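4.2 Theme portability between blog hosts

The second part of the study examined what happens to a template when its owner moves from one blog host to another. We collected 327 support threads in which a user asked how to install a downloaded theme on a host for which it had not been written. Threads were kept if they named both the source host and the target host, and if at least one reply had been posted. Duplicate questions by the same user were merged.

Each template was then unpacked and its files compared with the format that the target host accepted. A template built as a single XML file mixes layout, style rules and widget calls, and the widget calls have no counterpart on a host that expects separate PHP files. Style rules could usually be copied by hand. Layout could be copied only where the target host allowed the user to edit page markup, and on free accounts this was seldom the case.

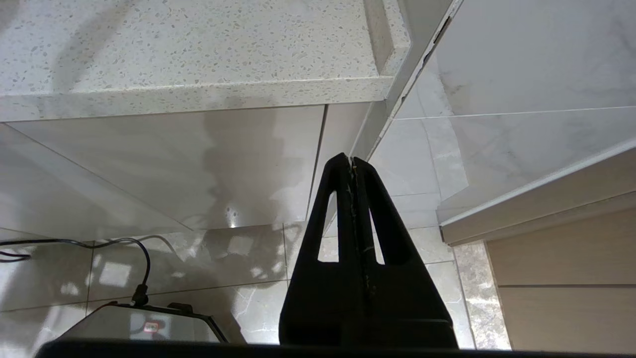
Hrefna Toft objected, on reading the draft coding scheme, that a thread should not be marked as solved simply because the user stopped writing. She asked that silence be given its own code, and that a thread be closed as solved only when the user reported a working page or a later visit to the blog showed the new theme in place. The scheme was changed accordingly and all threads were coded again.

Under the revised scheme, 100 threads were marked as solved. In most of the others the reply pointed to a different theme of similar appearance. Replies that explained why the file would not load were longer, and drew more follow-up questions, than replies that gave only a link. The commonest follow-up concerned where the sidebar settings had gone.

We also ran the Vindent converter on the subset of templates that could still be downloaded. It reads the XML file and writes out a style sheet and a set of page parts. Nested conditional tags were the main cause of failure, and the converter gave no warning when it dropped one. The faults are listed by type in Figure 3. 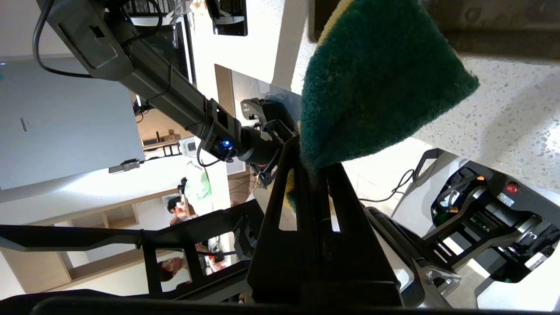

Sastcombe, November

Figure 3. Faults found in converted templates, by type: (a) missing widget call; (b) dropped conditional tag; (c) broken image path; (d) style rule applied to the wrong block. A template may appear under more than one type.

Broken image paths were the easiest fault to repair, as the files were still present and only the folder name had changed. Dropped conditional tags were harder to trace. They showed up as a post footer repeated on every page, or as an archive list that stayed open. Ishbel Drummond checked these cases by hand against the original XML.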